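4.2 Why we stopped trusting the shackle 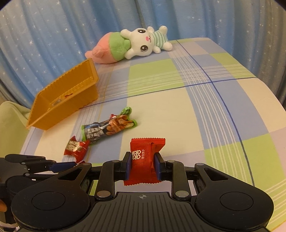
So, back to the soft shackles. In the last section I said we'd tested the Wurnow kit with steel bow shackles at both ends, and anyone who has spent a wet weekend pulling trucks out of clay will already be asking why. It was simply what everybody on the course had in the box! Steel is cheap, you can see when it's bent, and you can hand it to a beginner without a long talk first.

The trouble showed up in the logs from June. We made 32 pulls on the soft ground behind the Markura workshop, all with the same truck and the same kinetic rope, and I wrote down the peak load on each one along with how the pin came out afterward. On three of them the pin had to be knocked loose with a hammer. I'd backed every one of those pins off a quarter turn myself (it's in my notes, with mud on the page), so I can't blame a heavy hand at the start.

What changed from pull to pull was the angle. A straight pull loads the bow the way it was meant to be loaded. Once the stuck truck sits off to one side, the rope walks along the bow and leans on one ear, and after that I don't much like standing anywhere near it. Vendula Hájek, who drove most of the pulls and has far more patience than I do, marked the rope position with chalk before and after each run. Her marks moved on nearly every angled pull and on hardly any of the straight ones.

We then swapped in the Tehrani soft shackle on the front point only and left the rear alone. I know, I know, a proper comparison would change both. We had 2 of them and one was already promised to the winching group. With the soft one up front, the rope settled into the middle on its own and stayed there, and undoing it took fingers and a bit of wiggling.

Figure 1. A red sealed packet with white Chinese characters, held between dark blue pads.

There's a catch, and it's grit. A soft shackle that has been dragged through sand looks fine on the outside and feels crunchy when you roll it between your fingers. We rinsed ours in a bucket after every session and hung them in the shade, and I'd still pull one from service sooner than the label says. Sharp edges are the other worry. The recovery point on our truck had a burr on the inside of the eye that steel had never cared about, and it took me ten minutes with a file to get it smooth enough that I was happy.

The load cell was a Wekix unit clipped between the rope and the rear shackle. It saved 467 readings over the whole series, and I threw out the ones from the warm-up pulls, where we were mostly finding out who had left the handbrake on (me, once). The cell adds weight to the line, so we hung a damper over it every time. Section 4.3 goes through the angled pulls one at a time, starting with the one that bent the pin.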